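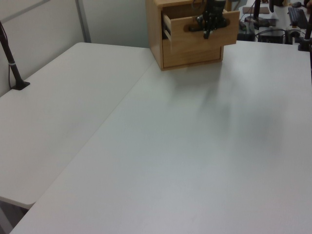 What license is the Fevham set under?
CC BY 4.0, so use it however you like, just credit the Brusside group somewhere.

Hi! I put this together for the folks training Ki, and it grew a bit from there. It's all drawer work, teleoperated with a gripper: opening and closing, top drawer and bottom drawer, 40 episodes for each of the 2 drawers. One folder per drawer, one file per episode, joint states and video stored together (sorry, the files are big).

Episodes 1 to 8 use the old August calibration, so skip them if you care about exact wrist poses! Failed grasps are still in there, marked success=0.

The Jillside loader reads everything as is. Last update: October 26, 2024. Gripper force isn't logged yet.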